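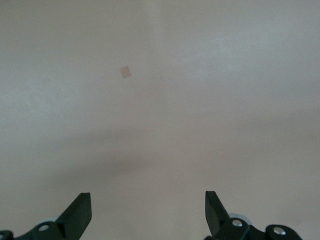

Wrist view, gripper open, with the small tan square on the gray surface ahead of the fingers.

How to Set Up a Simple Pick Demo for an Open Day

By Américo Barros

We ran a robot arm table at the August open day in Prarnwood, and people from two other shops have asked how it was set up. These are the steps, in the order we do them. The demo itself is plain. The arm looks down at a pale surface, finds a small flat square, moves over it, and closes the gripper. Visitors watch the arm on one side and the wrist camera view on a monitor on the other. One cycle is short enough that people who walk up in the middle will stay for the next one.

What you need

A small arm with a two-finger gripper and a wrist camera
A matte, light-colored work surface
A few flat squares, cut from paper or card
A monitor that faces the visitors
A stop button that the operator can reach without leaning
Tape or a rope line for the floor

Step 1. Pick the surface

Use something matte. Our first try was a glossy board, and the ceiling lights showed up in the camera as bright spots that the software took for targets. A flat gray or off-white works well. Wipe it down before you start and again at lunch. Crumbs get picked up as targets too.

Step 2. Deal with the shadows

Put the table where it will stay, then turn on the lights you will have during the event. Do not tune the camera in the morning with the hall half dark. You will get some shading from the arm and from people standing near the table. A soft shadow with no hard edge, like the wide one across the middle of the view at the top of this page, is fine. If you see a sharp line, move the lamp or move the table.

Step 3. Choose the target

A tan square on pale gray is a hard target. The contrast is low and the edges look soft to the camera. We use it late in the day, when the easy version has been running well. Begin with a dark square and switch once you trust the settings. Turn the square a little so that it is not lined up with the camera. That way visitors can see the wrist rotate to match it.

Step 4. Check the fingers

Open the gripper all the way and look at the camera view. Both fingertips should show at the bottom, with clear surface between them. If one finger reaches much farther into view than the other, check the camera mount before you change anything in the software. Ours had slipped a little in the van from Karnville, and we lost most of an hour to it. Check that the bolts at the base of each finger are tight. Do this with the power off.

Step 5. Set the height

Lower the arm by hand control until the fingertips are just above the surface. Save that point as the lowest allowed position. A flat piece of paper is hard to grip, so we fold up one edge of the square for the pick runs and keep the flat ones for the find-and-point runs. Set the speed low. Ours was at 100 millimeters per second during visiting hours, and no one complained that it was slow.

Step 6. Do a long test

Let the arm run the full cycle while you do other setup work. We ran 308 cycles the evening before, and the log showed two problems: a cable that rubbed at the elbow and a timeout setting that was too short. Both were quick to fix. Ullow, the club at the next table, skipped this step and had to restart twice on Sunday morning.

Step 7. Mark the floor

Tape a line at least 1000 millimeters from the farthest point the arm can reach. Put the monitor on your side of the line, facing out. Children will lean in to see the screen, so raise it if you can.

Step 8. Run it

One person works the stop button and does nothing else. A second person talks. Swap every half hour. Tell visitors to watch the monitor first and the arm second, and let them guess where the gripper will go before it moves. Most questions we got were about the camera and how it tells the square from a shadow.

Packing up

Park the arm, cut the power, and take the camera off before you move anything. Put it in its own box. We borrowed a padded case from Ammann for the trip home and have since bought one like it. The settings file and a list of spare parts are at the front desk for anyone who wants a copy.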